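Two arms, one card: our gripper swap at Foltham is finally under way

I've been promising an update on the card-sorting cell for ages, so here we go. We've started the side-by-side trial of the two gripper fingers, the Jirnano and the Cuvar, and I've spent most of June listening to little plastic cards hit the table.
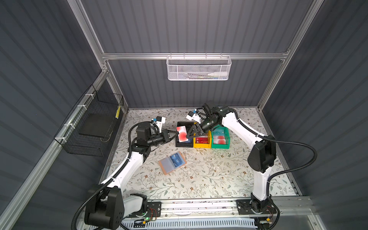
What we're testing

The job sounds so simple when I say it out loud. Pick up a card, hold it upright, bring the other arm in to steady it, then put it in the right tray. Both arms share one long rail at the front of the cell, and each has its own camera on the wrist. The trays sit in a row towards the back (black, yellow and green, if you're wondering how we tell them apart), and they're close enough together that a sloppy approach to one will happily nudge its neighbour.

Cards are horrid things to grip, by the way. They're thin, they're slippery and they bend the moment you squeeze a bit too hard. The ones in holders are easier to find with the camera but much harder to pick up, because the edge sits flat on the mat and there's hardly anything for a finger to get under. We've got a VIP one in a salmon-pink frame that I've grown to really dislike!

The numbers so far

We ran 500 picks with the Jirnano fingers first, and 440 of them ended with the card in the tray it was meant for. I was pretty pleased with that. Most of the misses came at the handover, when the second arm closed in from the side and gave the card a shove before it had hold of it properly.

The Cuvar fingers are softer and a bit wider, and they've only had a short run, 81 picks in one long afternoon. It's far too early to call a winner, but I will say the handover felt calmer. The card gives a little and then settles. On the other hand they're worse at getting hold of a card lying flat on the mat, and I had to slow the approach right down before they'd manage it at all. So you gain in one place and lose in another, and I'd love to know which matters more once we've done a full set.

Changing the fingers over is a pain too. The Jirnano ones come off with two screws. The Cuvar ones need the wrist turned just so, a short hex key and a fair bit of muttering, and afterwards the wrist camera wants checking again in case you've knocked it. I had, twice.

A word on the controller

Both arms run from the Moges controller, which we put in over the winter to replace the old setup where each arm had its own. It's been the best change we've made all year. I can set the two arms to meet at a point and know they'll both get there together, where before one would turn up early and hang about. We did have 3 unexplained stops in the first week — all on the right arm — and they went away after I reseated a connector and tidied the cable run. I'm still keeping an eye on it.

The lighting is next on my list. The wrist cameras cope well enough with the coloured trays, but the shiny card holders throw back a glare at certain angles and the arm then goes for a spot just to the side of the edge. I'm going to try a dimmer lamp and a bit of tracing paper over it before we spend any money.

What happens next

The Cuvar fingers get their full 500 picks now, same cards, same trays, same speeds wherever I can manage it. After that I'd like to try a mixed pair, Jirnano on the left for the picking and Cuvar on the right for the steadying. A couple of people here in Foltham think that's cheating. I think it might be the answer, and it'd save me changing both sets every time.

I'll post the full table when it's done, misses included. If you've run either set on thin cards and found a good closing force for the handover, please do leave a comment — I've been guessing in very small steps and I'd love a head start!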